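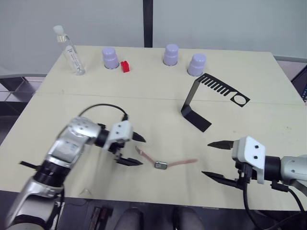 买桌子之前,先把宣传册放下

上一期简讯发出去以后,收到不少来信问同一件事:升降桌到底值不值得买。我拖了一阵子才动笔,原因很简单,这类文章网上已经太多,而且读起来像是同一个人写的。标题都是“久坐毁掉你的身体”,中间插一段医学名词,末尾挂一个购买链接。我这里没有链接,只有一肚子疑问。

先交代背景。我在家办公七年,换过四张桌子。现在用的这张是Mosoti的电动款,花了两千出头,价位在市面上算中等偏下。之前还试过Kirkstead的手摇款,借用了两个星期,后来还回去了。Skilau的那套带记忆高度的产品我只在展厅里站过一下午,所以下面凡是提到它,都请各位打个折扣来看。

先说“站着办公更健康”这一条。各家的册子里都有,措辞大同小异。我翻了手边几本,发现一个共同的写法:前半句讲久坐的坏处,后半句讲站立的好处,中间用一个“因此”连起来。久坐不好,这我信,坐一天下来腰是什么感觉,不用谁来教。可是久坐不好推不出久站就好。在商场站柜台的人、在流水线旁边站一整班的人,腿脚怎么样,问一问就知道了。真正起作用的多半是换姿势和走动,而换姿势这件事,起身去厨房倒杯水也能办到,不用通电。

Kirkstead的册子上还印了一个消耗热量的表格,站一小时比坐一小时多消耗多少,精确到个位。我找遍全册,没看到这个数字是怎么测的,测的是谁,多大体重,站着的时候在干什么。脚注只有一行小字:“数据仅供参考”。既然仅供参考,何必精确到个位。

再说使用频率。我那张Mosoti刚到家的头一个月,每天升降好几回,新鲜。第二个月,想起来才升。到了七月,天一热,站着敲字出汗更多,基本就固定在坐姿高度不动了。后来有朋友来家里,问我这桌子是不是能升,我按了一下按钮,桌子嗡嗡响着往上走,显示器后面拖出来一团线,有一根已经绷直了。那次之后我才重新理线。写信来的读者里,凡是用满一年以上的,讲的故事跟我差不多。有一位说他的桌子升到最高以后就没再降下来,底下正好放打印机。

这当然不能算调查。愿意写信来抱怨的人,本来就是有怨气的,满意的人大概正站着工作,没空写信。可是厂家册子里引用的“用户满意度”,挑选样本的办法恐怕也高明不到哪里去。

接下来谈桌面,这一块我觉得比升降重要,册子里反而讲得少。

桌面是每天手肘要压上去的东西。浅色的桌面拍照好看,近两年卖得最好的也是米色、浅木色这一路。浅色有浅色的麻烦:笔印、茶渍、充电线蹭出来的黑道子,样样显眼。深色也有深色的麻烦,落灰看得清清楚楚,下午的光一照,像撒了一层面粉。我两种都用过,结论是没有不显脏的桌面,只有你不太在意的那种脏。

销售最爱讲的是“一体成型”和“拼接”的差别。说法是拼接板有缝,缝里藏灰、进水、日后变形,所以要加钱买整板。我对这个说法保留意见。缝里会积一点灰,这是真的,拿旧牙刷扫一扫就完了。进水变形要看封边做得好不好,整板的封边做得马虎,一样会鼓。Skilau展厅里的整板样品,我用指甲在侧面刮了一下,封边条有一处已经翘起来,店员很快站到了我和那个角之间。拼接板还有个好处,运输的时候箱子短,进得了老楼的电梯。我那栋楼的电梯就装不下一米六的整板,当时是两个师傅从楼梯扛上来的,另收了搬运费,下单页面上一个字没提。

写字的人要注意一点:板子拼在哪里。缝如果正好在你常放纸的位置,手写的时候笔尖会跳一下,鼠标也会磕一下。只打字就没什么影响。店里试的时候带一张纸、一支圆珠笔,在缝上划几道,比听十分钟讲解有用。

承重也值得多看一眼。册子上写的承重,通常是静态的、均匀分布的。你把两台显示器、一台主机全堆在一边,支臂再夹在桌沿上,就不是均匀分布了。桌子升起来以后晃不晃,册子从来不写。要自己试:升到你站着用的高度,手掌按住前沿,左右推一推,看上面的水杯。我在展厅里这么干的时候有人侧目,随他去。花钱的是我。

噪音那一栏也别太当真。写的是“低于多少分贝”,可没写空载还是满载,离多远测的。我的桌子空载时确实安静,放上全部家当以后,隔壁房间睡午觉的人能听出来我什么时候站起来了。

有读者专门问到Skustum。这个牌子主打“智能坐姿提醒”,桌子连手机,坐久了会震。我没有用过整桌,只装过它的手机软件,看了看界面。注册要手机号,要定位,要通知权限,还要填身高体重和职业。一张桌子要知道我在哪里上班做什么,我实在想不通。提醒功能手机闹钟就有,免费,也不问我体重。他们客服的回复是“收集信息是为了提供更精准的建议”。我追问建议会精准到什么程度,对方发来一个笑脸。

智能这个东西还有一层麻烦,就是寿命。一块板子、四条腿,用十几年很平常。软件能维护几年?厂家哪天不做了,服务器一关,你手里剩下一张需要登录却登不上去的桌子。买之前问一句“不联网能不能升降”,得到明确的“能”再往下谈。对方要是支支吾吾,掉头就走。

价钱方面,我的看法可能不受欢迎。预算在2000上下的,各家电机和框架差别没有宣传的那么大,多出来的钱大半花在了颜色、包装和那个会发光的控制面板上。预算再低一截的,我劝你先别买升降,买一张结实的固定高度桌,省下来的钱放到椅子上。人是坐在椅子上的,这话听着像废话,可是每次看到有人配一张很贵的桌子加一把餐椅,我都想再说一遍。

邮购的话,把配送条款从头读到尾。我读过其中一家的,605字,关于退货的部分占了两行,大意是拆封后影响二次销售的不予退换。桌子不拆封怎么知道好不好用?这两行字我来回看了几遍,也没看出消费者有什么余地。另外记得问清楚桌面和框架是不是分两箱发货。我那次先到了框架,板子晚了九天,那几天客厅里立着一副铁架子,晾了几条毛巾。

再讲讲高度,这个确实有点用处。很多成品桌的高度是七十五厘米,对个子不高的人来说偏高,打字的时候肩膀会不自觉地耸着。升降桌最实在的价值,在我看来是能降到一个合适的坐姿高度,然后就停在那里。不过这里也有个坑:不少型号的最低高度并不低,加上桌面厚度,比固定桌还高一点。册子上标的最低高度经常不含桌板。要看清楚,问清楚,最好拿尺子量。我在Kirkstead的门店量过一张,跟标签差了正好一块板的厚度,店员说“行业里都这么标”。行业里都这么标,我就更不放心了。

量自己也不难。穿平时在家穿的鞋,坐在平时坐的椅子上,上臂自然垂下,小臂放平,量手肘到地面的距离。桌面比这个数稍微低一点就行。至于网上流传的那些“黄金高度公式”,输入身高得出桌高,我试过三个,得出三个结果,彼此差了四厘米。腿长腿短、椅子软硬,公式一概不管。

最后回几封短信。

问旧桌子怎么处理的:桌面还平的话,别急着扔。单买升降框架,把旧板子装上去是可行的,但要确认板子够厚,螺丝别打穿。我认识的人里有打穿的。

问防疲劳脚垫有没有必要的:站得久的人会觉得舒服些,站得不久的人会觉得绊脚。我的那块现在垫在阳台洗衣机下面,减震效果不错。

问桌下跑步机的:没试过,也不打算试。我走路的时候读不进字,读字的时候走不稳路。

问能不能推荐一个牌子的:不能。上面提到的几家,我各有各的不满意,也没有哪家差到要劝人绕道。自己带尺子、带纸笔去店里,推一推,量一量,再把手机里的宣传页关掉,想想你家电梯有多大。

下期大概写台灯。已经收到三份自称“护眼”的宣传材料,对“护眼”两个字各有各的定义,我还在看。

2024年4月13日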